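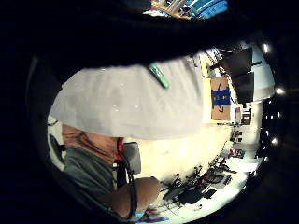
Pale fabric, close up.

The Well at Brirley

1. The claim

The brochure said the well at Brirley had been curing bad knees since 1866. Pei-shan Kuo read this twice on the bus and wondered who had checked the knees.

Her aunt had paid for the trip. Her aunt was 81 and believed in most things, including the weather report and a powder called Lonik that smelled like chalk.

"You'll feel it right away," her aunt said. "Mrs. Chien did."

"Mrs. Chien got a new hip."

"After the well."

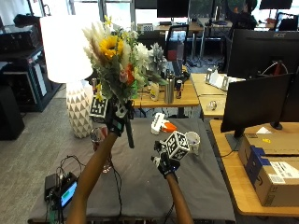
The bus let them out by a gift shop. A man at the gate took their money and told them there were 912 steps down to the water. Pei-shan asked how people with bad knees were supposed to manage that.

"They manage," he said.

"And the ones who don't?"

He tore two tickets off the roll and looked past her at the next person in line.
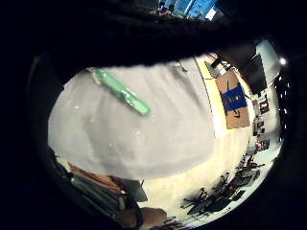

2. The steps

Her aunt went first, one hand on the rail, talking the whole way. Pei-shan kept count, partly out of spite. She lost track at 78 when her aunt stopped to tell a stranger that her niece was a doctor. She sold insurance.

At the bottom there was a stone basin and a tin cup on a chain. The water tasted like pennies.

"Well?" her aunt said.

"It's water."

"Give it a minute."

They sat on the bench. Her aunt rubbed her left knee, then the right, and looked very pleased with both of them.

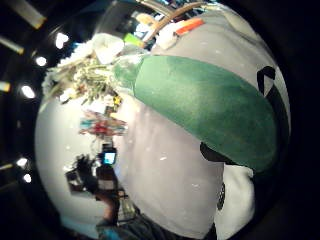

3. The way up

It took them until four o'clock. Her aunt rested often and said each time that she wasn't tired. Near the top she let go of the rail for three steps and turned to see if Pei-shan was watching.

"You held on going down," Pei-shan said.

"That was before."

In the gift shop her aunt bought two bottles of the water, one for Mrs. Chien. Pei-shan read the label. It had been bottled in Rerkura, two hours north. She put it back in the bag and carried it to the bus.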